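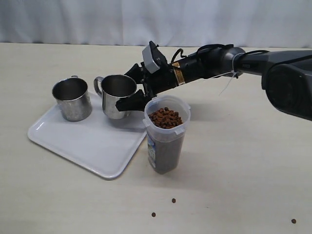 Can Trestimau tell me whether a party has kept a promise?

It stores the promise, the date it was made and the documents you attach to it. Whether it was kept is a field you fill in yourself, and you should be ready to defend what you put there.

Section 4. Entering pledges and spending claims

Read this section before you import anything. The sales page says Trestimau "measures honesty." It doesn't. It compares text and numbers that somebody typed in, and it will compare bad ones just as quickly as good ones.

4.1 Setting up a party record

1. Open Parties and choose New. Enter the name as printed on the ballot.
2. Set the start date to the day the current leader took over. Pledges made under an earlier leader go in a separate record, linked by the Continues field.
3. Leave Trust Score switched off. The score is calculated from the number of sources attached to a record, and press releases count as sources. A party with a busy press office will score well.
4. Save, then reopen the record and check that the start date is still there. Version 3 sometimes drops it.
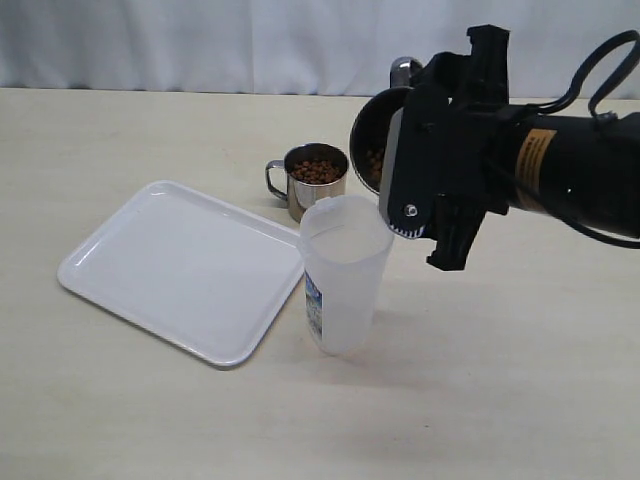
5. Under Default Status, pick Unverified. The factory setting is In Progress, a generous way to describe a pledge that may never have been mentioned again.

Note: If you share a database with another group, agree on the status words first. "Partly kept" has meant everything from a bill signed into law to a speech at a dinner.

4.2 Entering a pledge

1. Copy the pledge word for word into Text. Do not tidy it up. If the candidate said "up to," "aim to" or "when conditions allow," those words stay in.
2. Enter the figure, if there is one, in Amount. Choose the unit from the list.
3. Choose the period the amount covers. If the candidate gave none, choose Not Stated. Do not guess one year.
4. Attach the source. A recording or full transcript is best. A party's own summary should be marked Secondary, whatever the party calls it.
5. Press Check Duplicates before you save.

Caution: Check Duplicates looks for matching figures and pays little attention to wording. In the Ghauri district test set it merged a promise of 2000 new homes with a promise of 2000 new parking spaces. Read both entries in full before you accept a merge. There is no undo.

6. When a politician admits that an old policy has to go, do not delete the pledge. Set it to Withdrawn and attach the statement. Then check whether a replacement was offered. An apology with no new policy attached is entered as Withdrawn, No Replacement, however sorry it sounds. 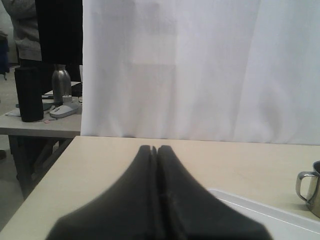
7. If a replacement was offered, enter it as a new pledge and link the two. The software will suggest carrying over the old status. Decline.

4.3 Importing from Flustex

1. In Flustex, export the speeches as plain text. The formatted export loses quotation marks, and you will need those to tell a speaker's words from a reporter's.
2. In Trestimau, choose Import, then Review Each. Avoid Import All.
3. Work through the list and reject anything that is only an attack on the other side. Flustex tags "they will raise your taxes" as a pledge to raise taxes.
4. Compare the totals. Our last import began with 3596 lines. After review, 2641 were left, and 101 of those still needed a second reader.
5. Run the Ovent cost check if you have a license. Treat the result as a rough filter. Ovent says it flags unfunded promises, but it accepts "efficiency savings" as funding, with no upper limit that we could find.

Note: The automatic summary on the last import screen is written for publication. We suggest you don't publish it. It rounds in favor of whichever figure appears first. 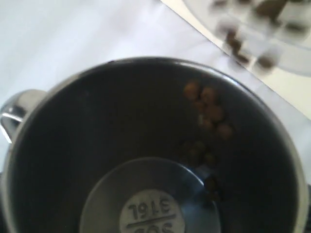 Seija Halonen wrote to us in May to say that step 5 is too kind. She ran the same manifesto through Ovent twice, changing only the order of the chapters, and got two different funding gaps. Her advice is to skip the check altogether and add up the numbers by hand from the party's own tables.

We repeated her test with a shorter manifesto and the gap stayed the same, so we have left the step in for now. If you do use Ovent, keep the chapters in their printed order and save the report with the source file.

4.4 Before you share the database

1. Filter by Unverified and read what comes up.
2. Filter by Kept and read those too, more slowly.
3. Turn off Public Comments unless someone has agreed to moderate them.
4. Export a backup copy. Open it on a different computer before you trust it.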